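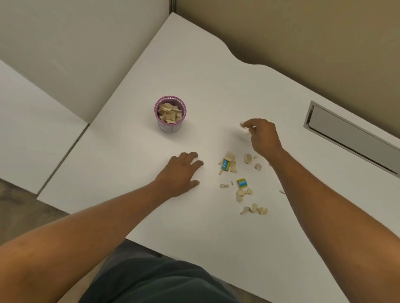
White desk, wavy back edge, purple cup

Date: October 30, 2018
From: Alaric Fitzsimmons
Subject: Re: [letterpress] ink going tacky on the Fornberg + calendar swap

Hi all, quick one before I run. Answering Darragh first and then swap stuff at the bottom, scroll down if that's all you want.

Darragh Ó Dubhghaill wrote:

> Anyone else having trouble with rubber base ink setting up on the
> rollers of a Fornberg tabletop? I'm about 586 impressions into the
> December cards and from halfway on the small type has been filling in.
> Lower case e and a are the worst. I've washed up twice and put on
> fresh ink, same thing again inside an hour. Stock is the Narnine cotton,
> the heavy one. Rollers were recast last year. Do I thin it, or is it the
> packing, or am I just over-inking? Also is there still room in the
> calendar swap or have I missed it.
>
> Darragh

Over-inking would be my first guess. Not an insult, we all do it, the disk looks hungry and you feed it. But if it's fine for a while and then the e's close up, that is ink building on the form. Try half of what you're putting on now and add a dab every 35 pulls or so instead of a big blob at the start. Listen to the rollers. Soft hiss good, sticky ripping noise bad.

Second thing – roller height. Recast rollers swell a bit in damp weather, mine do every fall. Get a gauge under there and look at the stripe, all four corners, not just the two you can reach easily. Should be thin and even, about the thickness of a nickel. If it's fat the rollers are shoving ink down the sides of the type and no amount of washing up will help. Tape the rails. One layer of plain old electrical tape, try it, then another if you need it. Took me a whole winter to try tape on mine, felt like cheating.

Don't thin it. Please. I know the can says you can. Thinned rubber base on that Narnine stock gives you a halo, sort of oily, and it shows up two days later when the cards are already in a box. If the room is cold just warm the ink on the slab with the knife for a minute or two.

Packing I'd look at last. Narnine is soft so people pile on the packing to get the big bite, and then thin strokes mash. Pull one sheet of tympan out and see. If you like the type deep, damp the paper a little. I know, I know, extra step.

One more, are you washing with the Zellaro stuff? I switched off it in the spring. Nothing wrong with how it cleans but it leaves a film on my rollers and the next ink goes on patchy till I wipe down again with plain mineral spirits on a dry rag. Might just be me. Somebody on here swore by it last year so speak up if I've got it wrong.
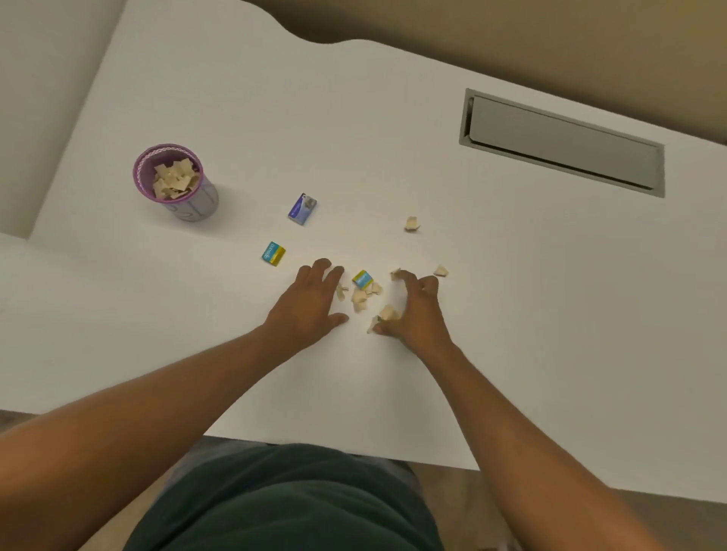

Ok the swap. Yes Darragh there is room. We have 49 signed up, so everyone prints 49 plus a couple spare for the box that goes to the library. One month each or share a month, I'll send out the list when I get a minute. Some months have more people than others, nothing I can do, everybody wants October.

Size is 5 x 7, upright, holes at the top NOT the side. Last year a few came with side holes and I had to redrill them and it looked awful. Leave half an inch clear at the top for the holes. Any ink, any paper that won't crumble. Polymer plates are fine, wood type is fine, hand set is fine, lino fine. Please no inkjet with a bit of letterpress on top, we had that argument already.

Dates have to be right!! Check what day your month starts on, then have somebody else check. I printed a whole February wrong once and still have the stack, nice scrap paper.

Mail flat, with board both sides. I need them all by the first week of December or they don't go in, sorry.

Also for sale, not mine, passing it on: Iwasaki paper cutter, hand lever, blade recently sharpened, weighs a ton, you collect. And a box of 1,000 envelopes, A7, cream, bit yellow at the flaps. Write me off list for either one and I'll put you in touch. Don't reply all like last time.

Darragh let us know how the tape goes. If it's still filling in after that send me a card in the mail, a bad one, easier to tell with it in my hand then from a scan.

Got to go, kettle

Alaric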